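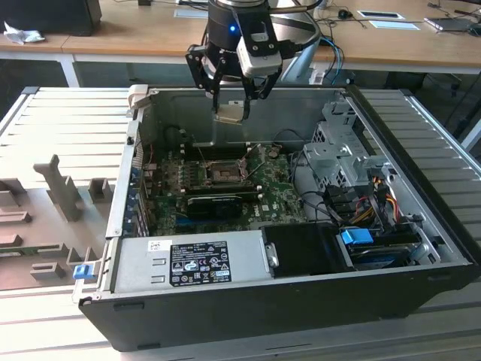
Do we demonstrate the placement by hand guiding or from the remote?

Remote, for everything inside the case. With hand guiding, your forearm ends up where the wrist camera needs to see, and the recordings have a sleeve in them at the one moment that matters. Hand guiding stays for the approach above the tower, where the arm only has to learn where the case is.

Notebook, Todeck bench, April. Started 9:40.

Task is the same as last time: take the processor, carry it over the board, lower it into the open socket. Lever up before each demo. Closing the lever is a separate task and not part of this set. Case stays on its side with the panel off and the drive cage left in. I thought about taking the cage out to give the arm more room, but Dong-hyun wants the cables and the cage in view so that whatever we train doesn't fall over the first time it meets a normal machine.

Dong-hyun drove the morning block with the Joo handset. I watched the gripper and logged. His first few were too fast on the way down. He lowers in one move and corrects at the bottom, and the correction is sideways, which I don't want copied over a socket full of pins. Asked him to stop above the socket, line up, then go straight down. After that they looked fine.

Handset scaling was at the default. Changed it to fine for the last part of the descent, coarse everywhere else. Switching is on the left thumb button. It puts a small pause in the recording each time, and I have left the pauses in for now.
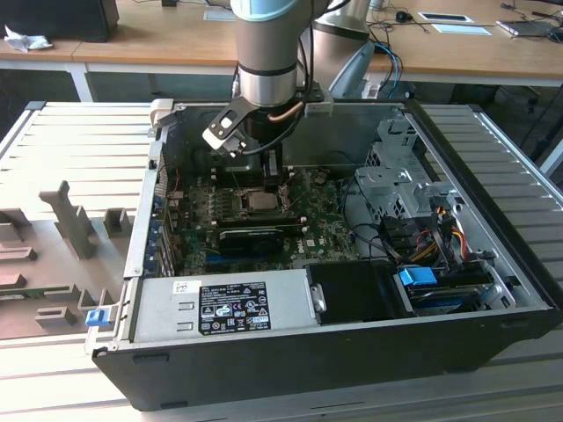 The cable on the wrist needs watching on the way in. When the wrist turns past the point where the fingers line up with the socket, the loop gets pulled and you feel it in the handset as a soft drag to one side. Dong-hyun had been steering against it without noticing. I re-tied the loop with more slack and we threw away the 7 demos from before that change. Worth checking on the Bornix arm too, same wrist.

Kept 90 from the morning. Total in the Nulalden folder is now 1,949, counting the old ones with the foam part in place of the processor. I would like to split those off, they have a different grip width and a different height at release.

Stopped for lunch at 12:15. Left the arm parked high and the handset on the charger.
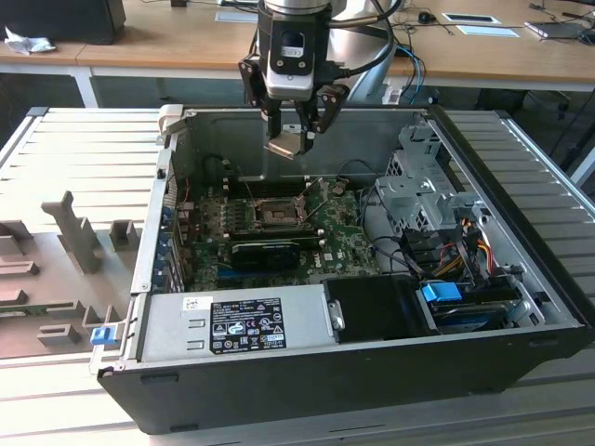 What counts as a good demo when the part goes in slightly off and the operator fixes it?

Keep it if the fix starts with a lift. A lift, a small shift and another straight descent is something we want the arm to know how to do. If the part was pushed sideways while touching the socket, delete it, even if it ended up seated. Chang-ho had been keeping both kinds and tagging them, and the tags weren't being read by anything.

Afternoon block, Chang-ho driving. He is slower than Dong-hyun and steadier in the last stretch. His habit is to hover for a long time before he commits. Trimmed nothing, but made a note of it – if the trained arm sits there hovering, this is the first place to look.

We moved the start position between demos this time. Earlier sets all began from the same spot and I don't trust them for that reason. Chang-ho picked the new start each time by nudging the arm away with the handset before pressing record. Orientation of the part stayed fixed, corner mark toward the lever hinge. Turning it can wait until the plain version works.

Grip force: went down one step on the setting. At the old value the part tipped a little when released, and the demo ended with the fingers tapping it flat. At the new value it lets go cleanly, with 2 drops during carry over the whole block. Both drops were during the coarse move, so I put a slower limit on that as well.
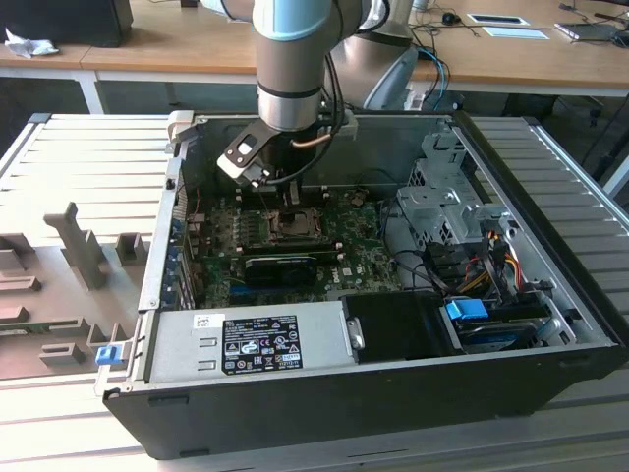

Changed the release height after that. We were opening the fingers with the part still a hair above the socket, and Chang-ho found he could feel contact better if he waited for the load reading to rise and then opened. The reading is on the handset screen, small, bottom row. Dong-hyun's morning demos don't have this, so the two blocks end differently. Marked them as separate sets, A and B, and will train on B alone first.

To do:
Split the foam part demos out of the main folder.
Ask Dong-hyun to redo a short block with the new release.
Second strap for the wrist cable, the tie slips.
Look up whether the pause on scale change can be turned off in the Joo settings.
New inspection of the socket pins under the magnifier before the next block.

Arm powered down 17:20. Case left on the bench as is.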